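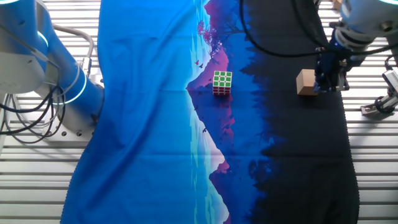
Figure 5.1 Printed cloth laid lengthwise on a slatted metal table, with a Rubik's cube near its center.

Chapter 5
Color and Pattern on Cloth

Silviu Preda

Chapter Outline
5.1 Dyeing and Printing
5.2 Blocks, Screens, and Rollers
5.3 Digital Printing
5.4 Colorfastness and Care
5.5 Case Study: The Skengate Print Works

Introduction

The earlier chapters of this book followed fiber from the field or the factory to the loom. Cloth that leaves the loom is seldom ready for sale. It is often dull in color, uneven to the touch, and marked with traces of oil and starch from weaving. Finishing is the general name for the work that turns this raw cloth, called greige, into something a customer will buy. This chapter is concerned with the part of finishing that adds color and pattern.

Color can be added to a textile at almost any stage. Fiber may be dyed before it is spun. Yarn may be dyed before it is woven, as it is for most plaids and many stripes. Cloth may be dyed in the piece, and a finished garment may be dyed after it has been sewn. The later the color is added, the longer a mill can wait before deciding what to make, and this has a strong effect on cost. A mill that holds plain cloth in its warehouse can answer a change in taste within weeks. A mill that holds colored yarn must use the colors it has.

Printing differs from dyeing in where the color is placed. A printer puts color on chosen areas of the cloth and leaves others alone. The color is usually carried in a thick paste so that it does not spread along the threads before it is fixed. After printing, many cloths are steamed, washed, and dried. Steaming helps the dye enter the fiber, and washing takes away the paste together with any dye that has not taken hold. Errors in washing are a common cause of complaint, as loose dye left in the cloth may later stain whatever it touches.

Key Terms

Greige: cloth as it comes from the loom, before any finishing.
Ground: the background color of a printed cloth.
Repeat: the distance over which a pattern is completed before it begins again.
Register: the correct placing of each color in relation to the others.
Colorfastness: the ability of a color to resist change from washing, light, or rubbing.

Repeats and Placed Designs

Most printed cloth is sold by length and carries a repeating pattern. The size of the repeat is set partly by taste and partly by equipment. On a rotary screen, the pattern must fit evenly around the screen. On a hand block, it is limited by what a worker can lift and position with care. A block repeat of 15 inches is already large, and the weight of the block becomes a matter of concern over a full day.

A placed design is planned for one finished article and does not repeat. Scarves, wall hangings, and table covers are often made this way. The designer must know the finished size from the start — a hem that takes in too much cloth will spoil the border. Landscape designs call for special care, since the eye notices at once when a horizon is not level.

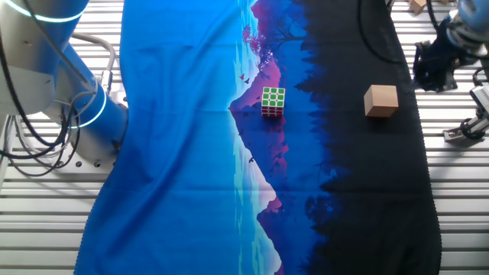 Why is a cotton cloth usually washed before it is printed?
Washing removes starch, oil, and natural wax, which would otherwise keep the color from entering the fiber evenly.

Case Preview: Skengate

Section 5.5 examines the Skengate print works, a small commission printer that took in cloth from other firms. In 2000, the works ran flat screens only and kept 44 standard colors in its mixing room. Its largest customer, the furnishing house Zornia, asked for shorter orders with more colors in each. The managers had to choose between adding screens and buying a digital printer. Their first digital trial, on a cotton supplied by Bhuiyan, produced clean lines but a weak black. The fault was traced to the treatment given to the cloth before printing — the machine itself was in good order.

Students should read the case with two questions in mind. The first concerns the cost of preparing a new design, which is high for screens and low for digital work. The second concerns the cost of each further yard, where the position is often reversed. A table for comparing the two appears at the end of Section 5.3.

Before You Read

Choose a printed article from your home. Look at both sides of the cloth and record how far the color has passed through. Measure the repeat, if there is one, and note any place where two colors overlap or leave a gap. Keep your notes for the exercise in Section 5.2.

5.1 Dyeing and Printing

A dye is a coloring substance that is taken up by the fiber. A pigment is a coloring substance that stays on the surface and must be held there by a binder. Both are used in printing, and the choice depends on the fiber, the price, and the feel that is wanted. Pigment prints can be made on nearly any fiber, though heavy areas of color may feel stiff. Dyes must be matched to the fiber with greater care.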